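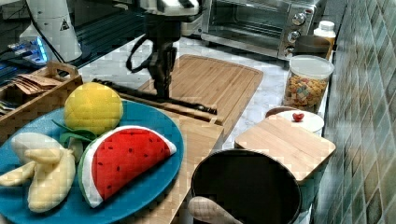

Grasosik large bamboo board – quick review

Posted 12 July 2022

Bought this to replace a plastic one that had gone gray and smelled like onions. $42, came in 2 days, no complaints there. Rounded corners, light color, visible strips. Looks nice on marble, which is half of why I picked it.

Size first. It's big. Fits a whole watermelon with room for the mess, but measure your counter. Mine eats most of the prep space. Heavy too – not one for the dishwasher anyway so I wash it flat in the sink, and it dosen't really fit.

Knife marks show up after a week. Shallow. Oil helps, I used the Illow one, 300 ml bottle, will last forever.

No feet on the bottom. Slides on stone unless theres a damp towel under it. Annoying at this price.
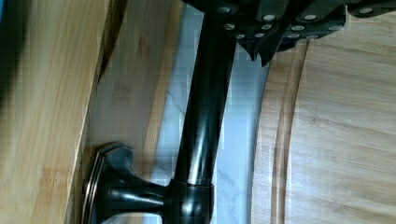

Next to the sink

Lives by the faucet at our place, a dark glossy one with a disc-shaped handle, and pale bamboo looks good with it. Splashes are a worry. I stand it up to dry at night, no warping so far. Will check again in August.

4 stars. Would buy again if they add feet.

Recent reviews
Hovland serving tray
Illow board oil
6 small boards under $20
Cloltadgate blue dinner plates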